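Divley Opens Reorganized Parts Storage Area at Brususlow Site

BRUSUSLOW, Aug 15, 2021 - Divley, a supplier of storage planning services to small manufacturers and repair shops, today announced the completion of a reorganized parts storage area at its Brususlow site. The work brings 471 stock lines together in one room and replaces a mixed arrangement of cabinets, pallets and benches that had been in use since the site opened.

The new layout was planned with Vadaveo, a shop-floor design firm, and was carried out in three stages beginning in March. Staff continued to fill orders throughout. Items that had been kept in separate buildings were checked, labeled and given a fixed place before being moved.

"Our people were walking too far for parts they use every day," said Lorna Munro, Director of Operations at Divley. "We asked them where things should go, and the plan changed a good deal after we heard the answers. The heavier parts in particular have ended up in different places from those we first marked on the drawing."

Under the new arrangement, parts of one type are kept together on open shelving and can be picked by sight. Foam trays have their own shelf space and are laid flat, one beside another, so that their shape is not spoiled by stacking. 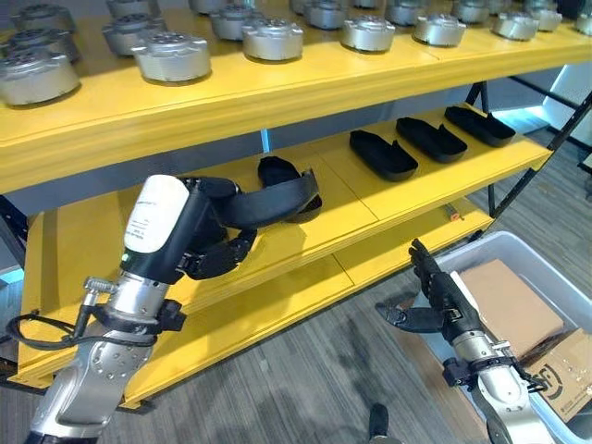 Page last changed: 2 weeks ago by Divley Communications

Yellow metal shelving is in use in the new area. Silver cylindrical parts stand in rows on the top shelf of one unit, with black shoe-shaped foam trays on the shelf below. Divley chose open shelves over closed cabinets after a trial in which both were used side by side.

"A closed door hides an empty shelf," said Alistair MacKinnon, Stores Manager. "With the open units, the morning check takes much less time, and we reorder before we run short. We are still deciding what to do with the odd sizes - there are more of them than we thought."

The room provides over 2237 square feet of floor space, including a packing bench and a returns desk. Aisle widths were set to allow two carts to pass. Deliveries are now received at the rear entrance, and visitors are asked to report to the front office as before.

A second phase, covering long stock and packing materials, is being prepared under the project name Kırmızıgül. Divley will publish the timetable for that work once the floor plan has been approved.

Customers with open orders do not need to take any action. Part numbers, prices and order forms remain the same.

Media contact: Communications Office, Divley, Brususlow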